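Shops should stop hiding the till

The Cluvetti store in Stanholm took out its till counter in May. Staff now walk the floor with a card reader clipped to a belt, and customers are meant to catch someone's eye when they are ready to pay. I have been in three times since and I think it is a mistake.

The case for it is easy to follow. A counter takes up space, and space is rent. Britt-Marie Granström, who manages the branch, told me the change freed enough room for 300 more items on display. Head office is pleased and the Nygård branch is next.

But a counter does more than take money. It tells you where to stand. It tells you who is ahead of you. If you want to ask about a refund, you know where to go. On my second visit I waited by the door with a lamp under my arm while two people who had come in after me were served first. They were better at waving.

Older customers feel this most. My mother pays in cash, and the cash drawer is now in the back room. She was treated kindly, but she had to ask for it, and she did not like asking.

Clorkatano went the other way. It kept its counter, made it shorter and put a bell on it – cheap, plain and easy to understand. The shop is smaller than Cluvetti's and the queue moves well.
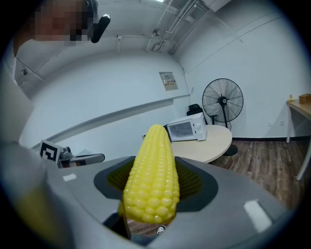
What I would do instead

Keep one fixed place to pay in every shop, with a sign over it that can be read from the door. Let staff carry readers as well for busy hours. If that costs a few shelves, lose the shelves. A customer who cannot work out how to pay will put the lamp down and go home.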